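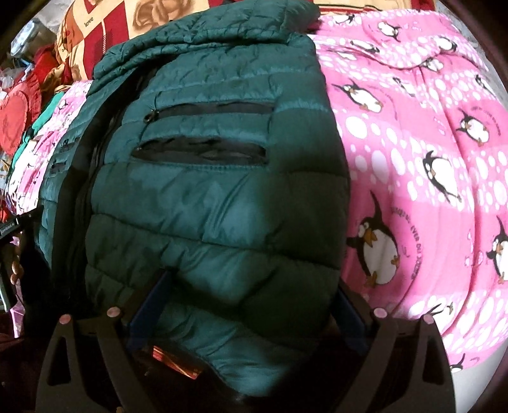
Wrist view, jacket task: teal puffer jacket, pink penguin blanket to the right of it.

Ticket: grasp segmenter merges jacket and blanket
Component: perception / Prunder mask service
Opened by: Dayana Varela
Assigned to: Urho Saarela
Date: October 2025
Status: open (was closed, see below)

Dayana Varela
Since the July build the mask for "garment" keeps spilling off the jacket and on to whatever bedding is next to it. The release note says cluttered fabric is fixed. I ran the folding set again, 1,944 frames, and 63 of them have one mask across both items. Confidence on those is no lower than on the good ones, so the planner happily takes them.

Urho Saarela
Could be lens distortion. The jacket bulges a lot towards the edges in this view. Please rerun with the undistort step on.

Dayana Varela
Reran. 67 bad frames with undistort on, so slightly worse. I don't think it's the lens. Teal quilting against bright pink with white dots is not a hard colour boundary.

Urho Saarela
OK. Cuker config attached with the edge weight raised to 50. Works on my machine. Closing.

Brahim Ezzat
Reopening. "Works on my machine" on which frames? I tried the attached config on the jacket frames and the mask now breaks along the stitching, one piece per baffle. The black pocket zips come out as gaps between objects. That's a different bug, and I'm not convinced the first one has gone.

Aatos Honkanen
Is anyone checking the depth input? If depth is stale the service falls back to texture only, and it does it silently. Look for "depth_age" in the Ojala log.

Brahim Ezzat
Checked. depth_age is over the limit on every merged frame I opened. It is also over the limit on plenty of clean ones, so I wouldn't call it the cause yet.

Jagadeesh Devadiga
Fallback should at least write a warning. I can add that to the Honer branch. Please nobody touch the edge weight meanwhile – we have three configs going round already.

Dayana Varela
Agreed. Put the edge weight back to default. I'd like the full set run with fallback switched off before this gets closed again, and the frame list attached this time.

Urho Saarela
Running it now. Will attach the list.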